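4.2 Snacks and where they end up

I should say up front that snacks were my favorite part of this study, and probably the part I was least neutral about.

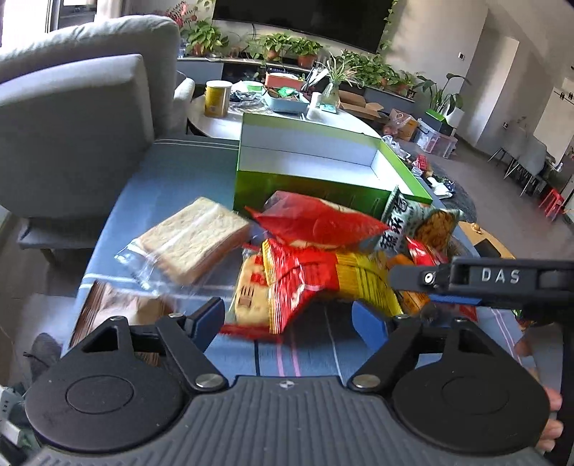 Figure 3. Snack packages on a striped tablecloth, with an open green and white box behind them and the living room beyond.

Why do people take snacks out of the box they came in? Mostly so they can see what they have, and the ones who did it told us they forgot about anything that stayed in the box.

That answer came up again and again in our July interviews, in all 5 of the homes we had picked for the food storage questions (Kuo-hua Chu did the talking, I mostly took notes and got fed). Piles like the one in Figure 3 are a nice mix: sliced bread in a clear bag, fried noodles, a red crinkly bag on top, a brown paper bag off to one side. We first tried to code these by food type, and it was a mess! Is bread a snack? Ginette Chevalier said no, I said it depends on the hour, and we lost most of an afternoon to it. In the end we coded by package: soft bag, rigid box, paper, wrapped single portion. Tin-yau Chang and I then coded everything separately and disagreed on 37 items, nearly all of them wrapped cakes.

The other thing I kept noticing was how far snacks live from the kitchen. A living room has so many good surfaces – coffee table, low TV cabinet, sofa arm – and food drifts toward the seats. In two homes people told us the kitchen cupboard was for "real food" and everything else belonged near the television. One woman in Ondlow keeps her crackers behind the sofa cushions so her brother won't find them, and I have to admit we had no code for that.

We also asked about the empty boxes. Four households said they save them, usually for moving or for mailing things to relatives, and I'll come back to that in Section 4.3 with the closet data.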